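The Serka Touring Stage Kit

We have been making and mending staging for small theatre companies at Anness for long enough to know that most plays are not performed in theatres. They are performed in school halls with a basketball hoop over the back wall, in libraries after closing, in village rooms where the piano can't be moved because of the floor, and now and then in a barn. The Serka is the kit we wished we'd had when we were the ones carrying everything up the back stairs, and we are very fond of it.

What it is

The Serka is a complete backdrop and masking system for a company of two to six performers. It packs into long canvas bags and travels in an ordinary estate car with the back seats folded down. You get the uprights, the crossbars, the feet, the weights, a set of black side drapes and one large painting cloth in natural cotton, which arrives primed and ready for whatever your designer has in mind. If you don't have a designer (plenty of our customers don't, they have a cousin with a good eye) we can send the cloth already dyed in black, charcoal, rust or a soft sea blue.

Everything joins by hand. We tried a good many fittings over the years, some of them very clever, and went back in the end to a simple peg and collar that can be felt for in the dark and done up with cold fingers. Tiina Kallio, who drew the first version on the back of a touring schedule, has always said that a set ought to go up while the kettle boils. We can't quite promise that, but two people who have done it before will have the whole thing standing in 12 minutes, with the drapes hung and the feet weighted, and still be on speaking terms.

The frame

The full frame spans 3085 mm and the lower rail sits at 1497 mm, a height we settled on after borrowing a great many puppeteers and asking them to hold their arms up. It suits a kneeling or seated puppeteer behind a cloth, and it also makes a good half-wall for a story told by people standing in front of it. The upper rail lifts out altogether if your ceiling is low. The uprights are ash, oiled by us and happy to be oiled again by you, and the collars are brass, which goes dull in the first season and looks all the better for it.

We are often asked about floors. Each foot has a felt pad underneath, so you can put the Serka on polished parquet without upsetting anybody, and on rougher ground the pads pull off and the bare foot grips nicely. For outdoor work please add the storm weights, and please do take the cloth down if the wind gets up. We once watched a very beautiful painted harbour set off across a field towards the real one.

Looking after it

A touring set gets handled by everyone, and most of them have just eaten a sandwich. Wipe the uprights with a damp cloth at the end of a run and let them stand before they go back in the bags. For gaffer tape residue on the feet, a little warm water and washing-up liquid will usually do it, with some patience. Go gently on the oiled wood, and try any scrubbing on the underside first. 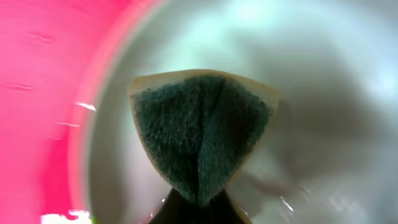

Kitchen sponge with a green scrub side, handy for the feet.

The drapes can be brushed down and hung in a steamy bathroom overnight. The painting cloth shouldn't be machine washed once it has paint on it, however tempting that is in February when the tour is over and the whole thing smells of van. Roll it around its pole with the painted face outwards, and it will come out next time with far fewer cracks than if you fold it.

Who is using it

The Hubáček company took one of our very first kits on the road with a two-hander about ferrymen and has since added a second frame, so that the river can go round a corner. Trinidad Montoya uses hers for a bilingual storytelling piece made with families on her own street, each of whom has painted a section of the cloth, and she tells us that the cloth is now so heavy with grandmothers that it needs an extra crossbar. We were delighted to send her one. Santeri Pesonen and Eino Juntunen wrote to ask whether the rails would take small lamps, and they will, provided that the lamps are the light clip-on sort and the cables run down the inside of the uprights.

Hiring and buying

You can buy the Serka outright or hire it by the month. The hire deposit is £200, returned in full when the bags come home, and we don't fuss about honest scuffs. Spare pegs, collars and pads can be ordered singly, and we keep parts for every version we have ever made, including the early ones with the awkward feet.

If you are somewhere near the Skesovport workshop, do come and put one up yourself before you decide. Sirkka Laitinen looks after visits and will want to know what your show is about, so allow time for that. If you can't get to us, write and tell her the size of your smallest venue and she will work out which pieces you need and which you can leave at home.

Related items

Serka storm weights, set
Serka spare pegs and brass collars
Primed cotton painting cloth, natural
Side drapes, black
Clip-on lamp rail
Long canvas carrying bag
Puppeteer's kneeling bench
Folding prop table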